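**FOR RELEASE: 3 November 2018**

# Cudcombe Congregations to Share One Lectionary and One Parish Register

CUDCOMBE — The 13 congregations of the Cudcombe Fellowship of Churches will follow a single schedule of Sunday readings and keep a single register of baptisms, marriages and burials, beginning with the first Sunday of Advent. The change was approved at the Fellowship's fall assembly and applies to all member congregations, including the two that joined from the Skirach valley in September.

Until now, each congregation has chosen its own cycle of readings. Seven have used a three-year cycle, four have used a one-year cycle, and the two Skirach congregations have used a locally printed table that does not repeat on a fixed schedule. Ministers who serve more than one church have had to prepare separate sermons for the same morning. Under the new arrangement, all congregations will read the same Old Testament lesson, psalm, epistle and gospel on a given Sunday.

Congregations may still omit one lesson at their discretion. The gospel may not be omitted. Where a service of Holy Communion is combined with a baptism, the appointed psalm may be replaced with one of 18 alternates listed in the back of the schedule. Evening prayer and midweek services are outside the scope of the decision and will continue under local custom.

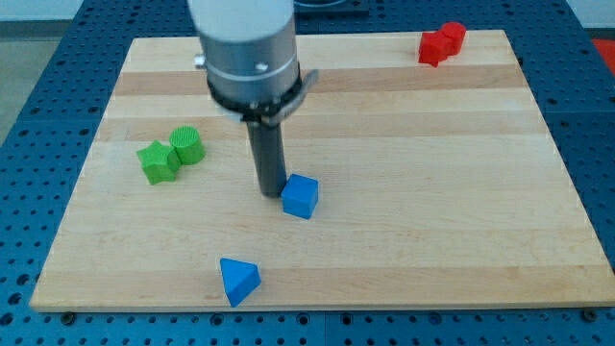

*By the Communications Office, Cudcombe Fellowship of Churches*

The shared register is the larger of the two projects. Records are currently held in bound volumes at each church, with entries in different formats and, in several cases, in more than one language. The new register uses one form for each type of entry. A baptismal entry, for instance, will contain the full name of the person baptized, date and place of birth, date of baptism, names of parents and sponsors, and the name of the officiating minister. Entries will be made in ink in the local volume within seven days of the service, and a signed copy will be sent to the Fellowship office.

Existing volumes will stay where they are. The Fellowship will index them but will not transcribe them in full, and no original book will be removed from its church without the written consent of that congregation's elders. Entries less than 50 years old will be open only to the persons named in them and their immediate families. Older entries may be consulted by appointment.

Indexing will proceed in this order:

- Burials, all congregations
- Marriages, all congregations except Wuseck
- Baptisms, all congregations
- Wuseck marriages, which are entered together with the banns and need a separate form

The cost of the index will be met from the Palamarchuk Bequest, a restricted fund that the Fellowship holds for the care of church records. No assessment will be placed on member congregations for this work. The printed schedule of readings will be supplied free to each pulpit and lectern. Additional copies for choir directors, readers and Sunday school teachers may be ordered through the Fellowship office at the cost of printing.

The assembly also adopted a common rule on translation. Each congregation may continue to read from the version now in its pulpit, provided that the same version is used for all lessons in a single service. Services held jointly by two or more congregations will use the version of the host church. Bilingual services are exempt — in those, the gospel may be read in both languages and the other lessons in either one.

A proposal to adopt a common hymnal was not brought to a vote. It has been referred to the member congregations for comment and may be placed on the agenda of a later assembly. Congregations that are considering the purchase of new hymnals are not required to delay.

Ministers and lay readers will receive the Advent and Christmas portion of the schedule by mail before the season begins. The remainder, covering Epiphany through the last Sunday after Pentecost, will follow as a bound booklet. Corrections to the table of readings should be sent in writing and should cite the Sunday, the lesson and the verse numbers in question.

**About the Cudcombe Fellowship of Churches**

The Cudcombe Fellowship of Churches is an association of Protestant congregations in Cudcombe, Wuseck and the Skirach valley. Member congregations call their own ministers and hold their own property. The Fellowship maintains a common office, a lending library and a fund for the repair of church buildings.

**Contact:** Communications Office, Cudcombe Fellowship of Churches, Cudcombe

\# \# \#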